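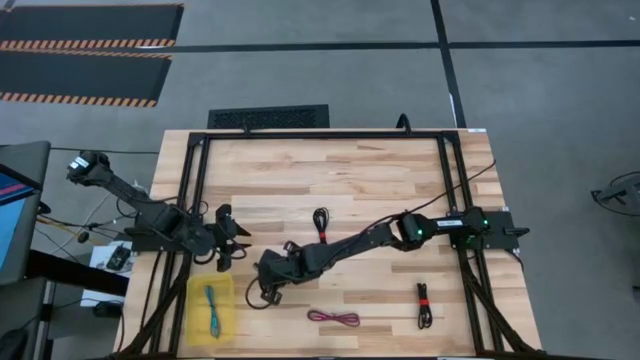

Oil or hardwax for butcher block?

prusisley_pete
Putting in a butcher block counter, 74 inches long, next to the stove. The guy at Lunditgate pushed mineral oil. My sister used hardwax on hers and likes it. Which one holds up?

Manole
Mineral oil if you cut on it. I redo mine every 6 weeks in winter, less in summer. Takes ten minutes.

grainraiser
Disagree. Most people quit oiling after the second month and then the sink end turns gray. Hardwax, two thin coats.

Manole
Mine is eight years old and not gray. You can't spot fix hardwax as easily either.

grainraiser
You can. Scuff it, wipe some on, buff it off. I did a burn mark that way in May.

bekadard
Whatever you pick, do the underside too. I skipped it and the slab cupped. The new one cost me $760.

prusisley_pete
Is 300 grit too fine before hardwax?

grainraiser
Yes. Stop at 150 or whatever the can says.

prusisley_pete
OK, going with hardwax. We use cutting boards anyway.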